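Nenutent Laundry Kit – hand-held grippers for clubs and classes
Teach a robot to fold a jacket by folding the jacket yourself, a great many times.
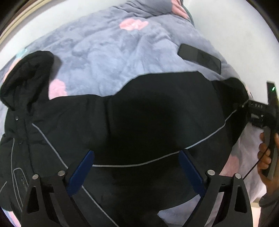

Azadeh Sharifi wrote to us in March that her club had expected to spend the term on code and had spent it on sleeves, and could she please keep the kit until the end of the year. She could. We have since made the loan period longer for everyone.

The Laundry Kit is a pair of hand-held grippers, one for each hand, with the cables, the recording software and a folder of exercises. Students squeeze the handles and the fingers close. Every attempt gets saved, the good ones go into the training set, and at the end a small model is trained on the lot. Clubs that own an arm can run the result on it. Clubs that don't can send us their files and we'll run them on ours and send back the video, which your students should be prepared to find humbling.

Why clothes? Blocks are easy and everyone has done blocks. A jacket with a hood has opinions. It looks different each time it lands on the bed, dark fabric hides its own edges, and the hood never goes where the rest of the garment is going. Students who have folded their own laundry start with an advantage. In most clubs this turns out to be a small group.

What's in the case
Hand-held grippers, left and right
Cables and a spare set of finger pads
Recording software on a memory stick (runs on an ordinary school laptop, slowly)
The Tehrani exercise folder, printed, with a wipe-clean cover for reasons that will become clear
One hex key. Please send it back.

What you bring
Clothes, and something soft or flat to fold them on. A bed or a couch works, and so does a table with a blanket over it. Patterned blankets are allowed and even encouraged – a model that has only ever seen a plain gray tabletop will panic at the first flower. Do write down which surface you used. Future you will want to know.

How the sessions go
The folder has 7 exercises. The first is picking up a sock, and teachers always want to skip it. Don't. By the third, students are straightening sleeves, and the arguments about whose fold is correct begin. Let them argue for a while, then make them pick one fold and stick to it, or the model will learn to do a bit of each. Jackets come near the end. Zippers and snaps are optional, and we recommend taking that option seriously.

Plan on 2 students per kit: one holding the grippers, one on the laptop marking attempts as good or bad. Swap often. The marking job is where feelings get hurt.

The Wenik Cup
Any group with a kit on loan can enter. Teams fold a garment they haven't seen before, using a model trained only on their own recordings. Last year's winning team turned in 2,914 attempts, most of them made by Roya Khosravi, who reports that she now folds everything at home the way the folder says to and cannot stop. The prize was a jacket.

Known problems
The grippers are heavier after an hour than they are at the start. Thin fabric slips from the pads if they're dusty, so wipe them. Cables get dragged across the clothes and end up in the recording, and the model may come to believe a cable is part of the jacket. Hold the slack in your spare fingers if you have any.

Loans and sales
Kits go out by the term. To buy one outright, ask for the Pratex school price list. Waiting list is short in fall and long in spring, when everybody remembers the Cup.

Contact: Pratex school desk, mornings only | © Pratex | Back to top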